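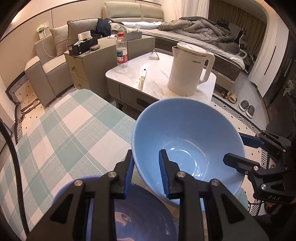

Table task, open day: two grippers at the rim of a light blue bowl.

Search this site Enter keywords Go

Minutes of the Meeting on the Spring Open Day

Present: Marina Tzanetos (chair), Valbona Babić (minutes), representatives of the Nernis and Terau offices
Apologies: one received, from the Myklebust office
The meeting opened at 2:00 p.m. in Room 36.

1. Minutes of the previous meeting
The minutes were approved with one correction. Under item 4, "Terau" should read "Nernis."

2. Report on the open day
The chair reported that the open day had been held in March in the furnished apartment at Clurine House, as agreed. Visitors were admitted in small groups. Each group was given a short introduction in the hallway and then shown the table task, in which an operator handles bowls and plates with hand-held grippers. The chair noted that most questions concerned how the grippers are held and how long a person needs to learn them. Several visitors asked whether the same work could later be done by a robot arm without an operator. The answer given on the day was that the Section is recording how people do the work and has no arm on site at present.

The Nernis representative remarked that the apartment had been a better choice than the hall used last year. Visitors had understood the purpose more quickly in a room with a sofa and a kitchen. Members agreed.

3. Table task
Ms. Babić presented the task sheet used by the operators. The crockery for the day consisted of beige plates and blue bowls, set out on the checked tablecloth. She explained that the shiny bowls had drawn the most interest, as visitors could see for themselves how strongly the inside reflects the light. Members discussed whether matte bowls should be added. It was agreed to keep the present set for the next visit and to buy one matte set for comparison, at a cost of no more than $100. 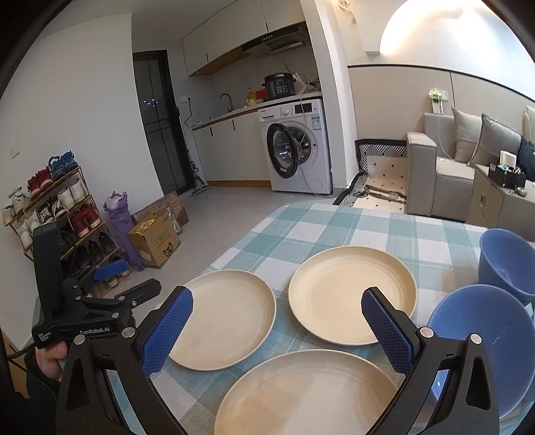 Household Automation Section – Clurine House

The Terau representative asked that the starting position of the plates be written into the task sheet. Under the present wording, operators may place them as they like. After discussion, members preferred to leave the wording open, with a note that plates should not overlap at the start. Ms. Babić will revise the sheet.

4. Safety and use of the room
Cables on the floor were raised by the Terau office. No incident had been reported. The chair asked that cables be routed along the wall wherever possible before any further visit, and that visitors be shown where to stand. Outdoor shoes will continue to be left at the rack.

5. Visitor comments
Comment cards were available in English only. Members asked for a second language next time. Two cards requested a longer session, and one asked for seating for older visitors – the chair will look into folding chairs.

6. Next visit
A group from the Myklebust office has asked to see the table task. The chair will reply in writing and propose a morning. The request is filed under reference 3384.

7. Other business
None.

The meeting closed at 3:10 p.m.

Actions
Task sheet to be revised: V. Babić
Matte bowls to be purchased: V. Babić
Cable routing, folding chairs, reply to Myklebust: M. Tzanetos

Recent items
Minutes, winter meeting
Open day program and directions to Clurine House
Booking the apartment: notes for staff
Task sheets, current versions

Contact the Section | Copyright Household Automation Section | Back to top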